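Home Getting Started Kitchen Kids' Room Garage Ask a Question Search

How to Sort a Catch-All Bin Without Losing Your Whole Saturday

Every house I have ever lived in has had a catch-all bin, and I have made my peace with it. Things land there when you're carrying too much or the phone is ringing (or company is at the door!), and before long the dish brush is keeping company with the bath toys. My old neighbor Jucélia Xavier called hers "the soup," and I've borrowed the word ever since.

Start by setting a timer for 15 minutes. Clear a patch of counter and lay down an old towel. Then take things out one at a time, please, and don't tip the bin over. I tipped mine once, in January, and was still finding beads under the stove at Easter.

Food comes out first. A piece of fruit can hide in a bin for longer than you'd like to think about, so check it over for soft spots, give it a rinse and put it back in the fruit bowl. Play food and real food look a lot alike at the end of a long day, so give it a little squeeze if you aren't sure.
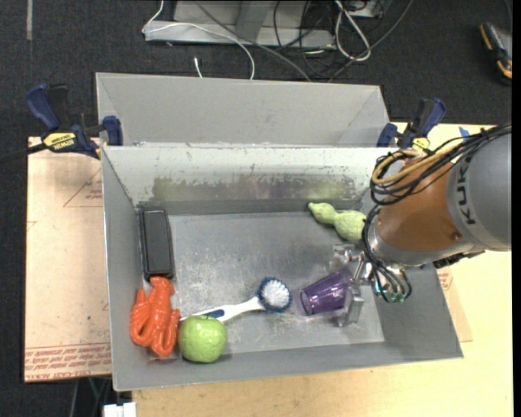
Next come the kitchen things. Brushes and cups go straight to the sink, even if they look fine to you. For a dish brush, I swish the bristles in hot, soapy water, rinse well and stand it head up in a jar to dry. Plastic cups with ridges down the sides like to hold on to grime in the grooves, and that same brush does a lovely job on them once it's clean.

Toys get their own pile. Wipe the molded plastic ones with a damp cloth, going into the creases around claws and legs and such, and let them air dry before they go back on the shelf. Cases of any kind should be opened before you put them away – I once hunted a whole week for reading glasses that were sitting in a case I had moved twice.

Whatever is left over is your mystery pile, and I give it one shoebox and no more. If it's still there next month, I ask the family, and then out it goes.

Finish with the bin itself. A metal one wants warm water, a drop of dish soap and a soft cloth, then a good drying along the seams. Scratches on the floor won't come out with scrubbing, so leave them be. Old scuffs on the walls sometimes lift with a little baking soda paste, though go gently anywhere the paint is chipped.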